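**Cell 2 notebook, Friday, N. Orozco**

Picking up from Martim's entry. Counter read 3,564 cycles at start of shift. Complaint was that the gripper closes short on thin parts and the pinch feels soft at the tips.

Power off, air not involved on this one. Pulled both fingers. Left pivot pin had play, right one fine. Swapped the left pin and bushing from the Medrano kit, cleaned the seats, refitted fingers, thread locker on the linkage screws. Jaw zero was off after the swap, so re-taught it against the 10 mm gauge block and saved the value as offset 681 in the Skarkia controller. Old offset is still in the file, commented out. Please leave it there until Hannelore has looked at it.

Wrist camera: wiped the lens, reran the hand-eye calibration. First run rejected (lamp was still warming up), second accepted.

Slot holder on the gray panel: re-taught approach and grasp for the strip position only. The shallow trays next to it have not been touched and still use the old poses. Don't run them above slow speed.

Workstation case: board pose re-taught from the CPU retention bracket. The left memory bank has its own approach now, straight down, no tilt. Graphics card stays in for these runs, so the path has to stay clear of the expansion slots.

Wrist camera, strip at the holder, then over the left memory bank:

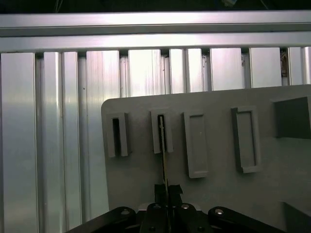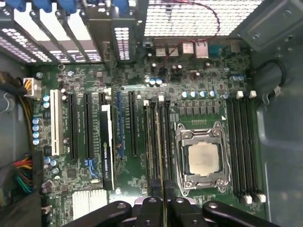 Grip force is set to 8 N for both tasks. Higher than that and the tips start to walk on the gauge. I would like a second opinion from Uriel before we lock it in, as his number from the Fomero cell was lower and the fingers are the same type.

Open:

- right pivot pin, replace at next service even if it still feels fine
- tray poses, re-teach
- order two bushings, kit is down to one
- vacuum the extrusion channels behind the panel
- Zyanya to confirm whether Hutuvgate wants the calibration log as a file or on paper

Controller backup is on the cell drive, February folder. Handing over to Martim with the arm parked and drives off.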